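Recording pick examples on the small arms, start to finish

Amach docs > Guides > Recording
Last touched in August. Replaces the old Grudbridge page, which was wrong in places.

Written fast because three people asked for it in the same week. If a step doesn't match what you see on your screen, trust the screen and tell me.

What you get at the end: a folder of short episodes of the arm working over the rail with the clear fittings on it, clean enough to train on. Not a guide to training. Separate page for that.

Before you start

Two arms, powered, clamped. Check the clamps by hand. Give each base a proper shove, not a tap.
Cloth on the table, pulled reasonably flat. Small creases are fine, big folds are not - they throw shadows and the policy will learn the shadow.
Rail. Fittings. Spare fittings, they roll off.
Disk space. An hour of recording eats more than you'd think.
Clodurus running, version 7 or later. Earlier ones drop the wrist angle without telling you.

Calibration

Do it every session. Yes, even if nobody moved anything overnight.

1. Power on, arms in rest pose. Wait for the status lights.
2. Run the calibrate step in Clodurus, one arm at a time.
3. Move each joint slowly to both ends when it asks. Slowly. If you whip it round the range comes out short and you'll be fighting it all afternoon.
4. Fully close the gripper, fully open it. Twice.
5. Save with a new name. Do not overwrite yesterdays.

Quick test afterwards: bring the fingertip down to the top face of the rail and stop just short. If the follower touches before the leader says it should, calibrate again.

Cables

Most of my lost episodes were cables. The thin wire out to the gripper needs enough slack for full wrist turn, and that slack has to go somewhere. Let it loop high. If it hangs low it'll sweep a fitting along the rail on the way past, and you won't notice till you play it back. Have a look at the loop before each batch, takes two seconds.

Camera

Head view is the one we train on. Rail should run across the picture more or less level, both fittings in view at the start. Lock the exposure. Auto exposure is the enemy with aluminium, the top face goes white as soon as the arm moves out of the way and then everything else goes dark.

Clear plastic is hard. It takes on the colour of whatever's under it and half the time all you've got is the bright edge. Put a lamp off to one side so the edges catch. Straight overhead is bad, you get glare off the rail groove and the fitting vanishes into it. If you can't find the fitting in a still picture in about a second, move the lamp.

Laying out the start

Vary it. This is the bit people skip. If every episode starts with the fittings in the same two spots you've recorded a very expensive playback.

What I do:
- slide the rail left or right a bit between episodes
- swap which fitting is nearer the gripper
- change the gap between them, close together sometimes, far apart others
- turn the cross-shaped one so the lobes point differently
- every tenth episode or so, rail slightly skewed

Don't vary the cloth or lamp inside a batch. Change those between batches and write it down.

Recording an episode

1. Arms to start pose. Hands still.
2. Press record, count to one, move.
3. Come in over the rail, not along it. Lower finger last.
4. Close on the post or knob, not the base. Base is wider than it looks and the finger skids.
5. Lift straight up before going anywhere sideways.
6. Place, open, back off, stop.
7. Press stop. Keep or bin it there and then.

Steady speed. Pauses in mid air are poison, the model learns to pause and then never leaves the pause. If you need to think, think before you press record.

One near miss with a tidy second try is worth keeping, tag it "recover". Three fumbles in a row - bin it.

Watch the second arm too if it isn't doing anything in your task. Park it with the jaw clear of the rail end, and park it in the same place each time. I once left it creeping a few millimetres closer every batch and lost the lot.

How many

We had 1,035 episodes for the first go and it could find the nearer fitting but was hopeless with the further one. Went up to 2,548 recorded, kept 1,714 after review. That set is the one Walczak runs now. Fewer would probably do if the layouts are properly mixed, I haven't had time to test it.

Don't do them all in one go. Your hands get lazy and every grasp starts to look teh same. Batches, with a break, and swap operators if there's another one about.

Reviewing

Play back at double speed. Bin if:
- gripper hides the fitting for the whole approach (partly hidden near the end is fine, can't be helped)
- wire drags anything
- a hand comes into view
- frames missing, the counter in the corner goes amber
- fitting was already moving when the episode starts

Tag the rest: layout, lamp side, operator initials. Lower case. The import script falls over on capitals, still not fixed.

Common snags

Gripper closes but only halfway: check the gear teeth for cloth fluff. Then recalibrate.
Follower jerks at start: leader wasn't in the start pose. Bin, go again.
Fitting sticks to finger after opening: static, mostly. Wipe the fingertip.
Arm sags during a long batch: let it cool down, ten minutes.

Position to be in just before the finger goes down - over the rail, second jaw parked off the far end, wire up out of the way:
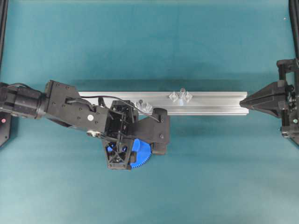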